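How a Wrestling Ring Works

A wrestling ring looks like one solid floor with ropes on it. It is built from separate parts, and each part has a job.

The frame is steel. Beams run from corner to corner and meet under the middle. Boards lie across the beams, a layer of foam covers the boards, and a canvas sheet is pulled tight over the foam and tied underneath.

When a wrestler lands flat, the boards bend a little. The bend spreads the force over more time, so the body slows down less suddenly. The foam helps, but the landing still hurts. Wrestlers practice tucking the chin so the head does not hit the canvas.

The loud bang comes from the boards and beams shaking. The space under the ring is hollow, like the inside of a drum.

There are 3 ropes on each side. Some companies use real rope wrapped in tape. Others use steel cable inside a rubber hose. Metal turnbuckles at the corners are twisted to make the ropes tighter.

At the Rekimstead wrestling school, trainer Fumiko Nakajima checks the turnbuckles before every class. New students spend 11 lessons on falling before they learn a throw.

32 shares | 3 comments

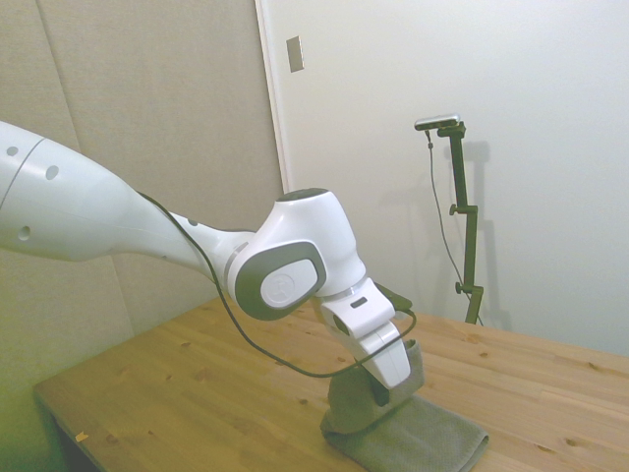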